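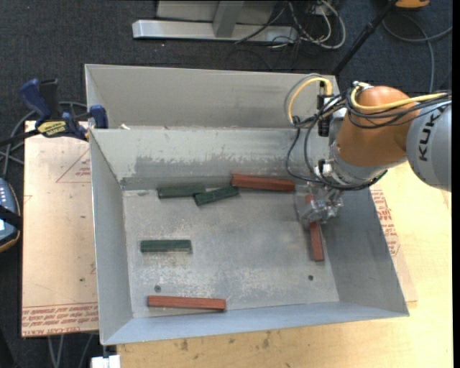 I want to write a few words about sorting, a subject my family is already tired of hearing from me.

Last August I moved to a smaller flat and I took with me everything from my old workshop. Screws, hinges, game pieces, wood ends. It was 19 boxes, and on most of them I had written "various". Please do not do this.

My first idea was small drawers. I bought a Prilletti cabinet with 40 of them. It is a nice cabinet, but with 40 drawers you must make 40 decisions, and after one evening I was making bad ones.

So I changed to big open bins. Metal if you can find it. A plastic bin bends when you pull it by one side, and mine from Plenen cracked at the corner in the first winter.

A metal bin gets scratched on the bottom very quickly. I was sorry for this at first, then I stopped to look at it. The scratches do not make the bin worse.

One bin, one kind of thing. Colours can be mixed. Red and green blocks of the same shape may live together with no problem - you see the colour at once, but you must search for the shape.

Do not fill it to the top. I like it when I can see the floor of the bin between the things. If I must dig, I put everything in a second bin.

Long pieces are the most annoying. They go to the walls and lie flat there, and it is hard to get your fingers under them. I take them by one end and lift this end first.

The shop on Trurnley Road sells used bins for 29 each. They had also a set for 259, with a rack on wheels. I looked at it for a long time and went home with two single ones.

Someone asked me about labels. I use paper tape from Benkirane and a thick pencil. It comes off clean when I change my mind, and I change it often.

Tomorrow evening I start with the hinges. There are two boxes of them and I do not remember buying even one.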